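March 6, 2025
By Pauline Hulme

Your questions about my doorbell repair evenings

Do I need to book?
Yes please! Email me and I'll save you a seat. We fill up fast, and July is always packed.

What does it cost?
$13, tea included. Parts are extra (most folks spend under $7).

Can I bring a wireless bell?
Sure, but I'm much better with the old wired kind. Annatjie Dlamini is the one to ask about wireless, and she comes to most sessions. 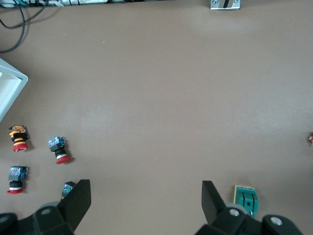

Cables and small parts on the tabletop

My bell buzzes but won't chime. Is it dead?
Probably not! Nine times in ten I find a sticky plunger, so try cleaning it before you buy a new one. No oil though, it gums up.

How long does a fix take?
Plan on 90 minutes. I talk a lot, sorry.
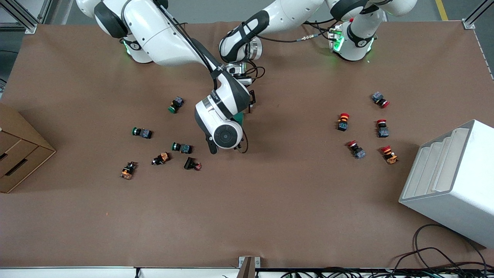 Pushbutton switches on the brown mat

Where do I park?
Behind the Trultby building, next to the bike racks. The front spaces belong to the bakery and they do tow.

Can kids come?
Over 7, with a grown-up.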